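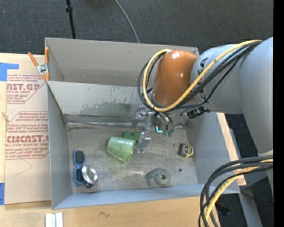 4.2. Pérdida de envases retornables entre almacén y tienda

Retomamos el punto que quedó abierto en 4.1. La pérdida no se reparte por igual a lo largo del circuito. Se concentra en el tramo de vuelta, de tienda a almacén, y dentro de ese tramo en los días que siguen a una entrega grande. En la ida casi no se pierde nada: 98 % de los envases expedidos consta como recibido en la tienda.

El registro cubre 3.754 movimientos, todos del circuito Umberg–Bielecka. Catorce tiendas quedaron fuera del análisis principal por falta de hojas de devolución (sus datos parciales se discuten en 4.4). El material es homogéneo solo en apariencia. Las hojas distinguen entre envase plegable, envase con tapa y cubeta rectangular abierta, pero cada encargado aplica la distinción a su manera. En Bielecka una cubeta con tapa suelta se apunta como abierta. En Umberg no. Hubo que recodificar a mano.

Definimos como perdido todo envase sin movimiento de retorno en 38 días. Umbral discutible. Con plazos más cortos se cuentan como perdidos muchos envases que simplemente esperan en la trastienda a que pase el camión; con plazos más largos se come uno la siguiente campaña y los dos ciclos se mezclan. Probamos otros valores y el orden de las tiendas apenas cambia, así que lo dejamos así.

Tres observaciones, sin orden especial.

Primera, el envase que más se pierde es el abierto. No el más caro ni el más nuevo. En las entrevistas la explicación se repite casi con las mismas palabras: la cubeta sin tapa sirve para todo. Se usa de papelera, de soporte para el género de oferta, para guardar los trapos de limpieza. Una vez que entra en ese uso ya no vuelve al circuito, aunque físicamente siga en la tienda. Kołodziej lo llama «retención doméstica» en su trabajo inédito sobre los mercados de Jarnska, y el término nos parece mejor que «pérdida», pero mantenemos este último por coherencia con las secciones anteriores.

Segunda, la fianza influye poco. Esperábamos lo contrario. En las tiendas con fianza el retorno mejora durante las primeras semanas y despues vuelve al nivel previo. Posible motivo: la fianza la paga la central y el encargado no la ve nunca. Nadie en tienda supo decirnos el importe. Habría que repetir la comparación con fianza cargada al presupuesto de cada local, cosa que la empresa no autorizó en esta fase.

Tercera, el conductor importa más que la tienda. Las rutas con conductor fijo devuelven más envases que las rutas con suplentes, también cuando se comparan las mismas tiendas. El conductor fijo conoce la trastienda, entra, pregunta, carga lo que encuentra. El suplente recoge lo que está en la puerta. Efecto claro en Umberg, más débil en Bielecka, donde de todos modos hay pocas rutas estables. No lo habíamos previsto en el diseño y por tanto el dato viene de los partes de trabajo, que no se rellenaban para esto. Cautela.

Sobre la calidad del registro. Las hojas de noviembre son peores que las demás: casillas en blanco, firmas duplicadas, dos formatos conviviendo. El cambio al formulario Wedaswood se hizo a mitad de campaña y sin periodo de prueba. Aniela Kołodziej revisó las hojas ilegibles una a una y descartó las que no se podían atribuir a una tienda concreta. La base quedó cerrada el 15 de noviembre de 2025; cualquier devolución posterior no entra en el cálculo, lo cual perjudica sobre todo a las tiendas de recogida quincenal.

Queda el problema del desgaste. Un envase roto y tirado en tienda figura igual que uno retenido, y no tenemos forma de separarlos con las hojas actuales. Los encargados dicen que se rompen pocos. Los conductores dicen que muchos, sobre todo los plegables, por las bisagras. Un marcado individual lo resolveria, a un coste que discutimos en la sección 5. Mientras tanto las cifras de pérdida deben leerse como suma de ambas cosas.

El detalle por tienda está en el anexo. Pasamos a los tiempos de permanencia.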